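Stock code 314 - Lakevine vented storage basket, rectangular

The Lakevine is a general-purpose plastic basket for sheds, laundries, pantries and market stalls. It has been in our range longer than any other basket and the mould has changed once, when the rim was made thicker. Baskets from before that change will still sit on the same shelves but won't take the current lid.

## Sizes

| Size | Length | Width | Height |
|---|---|---|---|
| Small | 280 mm | 190 mm | 110 mm |
| Medium | 370 mm | 260 mm | 140 mm |
| Large | 460 mm | 330 mm | 180 mm |

All measurements are taken on the outside, at the widest point. Allow an extra 10 mm each side if you are fitting baskets between shelf uprights, and more if the shelf is an old one that has bowed. The large won't fit the narrow Orklow bay. People order it for that bay every month and we end up paying freight both ways, so please measure first.

## Colours

Blue, white, grey and dark green. Blue and white are kept in all 3 sizes. Grey comes in medium and large only. Dark green is made to order in cartons and takes longer, usually until the next production run. Colour can vary slightly from one batch to the next. If you need a full wall of baskets to match, order them together and mention it in the notes.

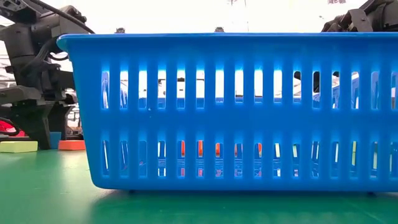

## Load and stacking

The small is rated to 4 kg, the medium to 8 kg and the large to 12 kg, spread evenly over the base. These are carrying weights. On a solid shelf the base will take more, but the sides will start to bow outward if you pack it tight with tins or bottles.

Empty baskets nest inside each other. Full baskets should not be stacked without a lid, as the upper one will drop into the lower one and crush whatever is in it. With the clip-on lid fitted you can stack medium and large baskets three high. The small has no lid.

If nested baskets lock together, usually after a hot day in the ute, run cool water over the outside one and twist. Don't lever them apart with a screwdriver.

## Where it suits

- Potatoes, onions and pumpkins in a cool cupboard
- Pegs, cloths and cleaning bottles in the laundry
- Seedling pots and hand tools
- Kids' bath toys
- Sorting and display at a market stall

It isn't suitable for fine seed, screws or anything else small enough to fall through. For those, look at the solid-sided Okia tub, which comes in the same footprint as our medium and goes on the same shelf.

## Cleaning

Warm water and dishwashing liquid will do for most jobs. A bottle brush is handy for soil that has dried in the corners. The small and medium can go on the top rack of a dishwasher, without the heated drying cycle. Bleach in the normal dilution is fine - rinse it off well afterwards. Avoid turps, acetone and citrus degreasers, all of which leave the surface tacky.

Keep baskets under cover if you can. The plastic is UV stabilised, but left in full sun all year the white will yellow and the rim will get brittle after a few summers.

## Accessories

**Clip-on lid**, medium and large, clear only. Sold singly.

**Label holder**, fits any size. Takes a standard card 75 mm wide. Packs of ten.

**Spahić shelf runner**, a pair of steel rails that lets a medium basket slide out like a drawer. Screws are supplied for timber. For steel shelving you'll need your own bolts. Not rated for the large.

## Ordering

Sold singly or in cartons of twelve, one size and colour to a carton. Carton price applies automatically at the checkout. We had 3,521 medium baskets in the warehouse at the stocktake on 11th August, so there's no wait on those in blue or white. Large white is low and the next delivery is due in March.

Orders placed before noon go out the same working day. Pick-up is from the side roller door, weekdays only. Please bring your order number.

## Returns

Unused baskets can be returned within 30 days. Made-to-order green can't be returned unless faulty. Splits in the rim or base within two years of purchase are covered - email a photo and the order number and we'll send a replacement. There's no need to post the broken one back.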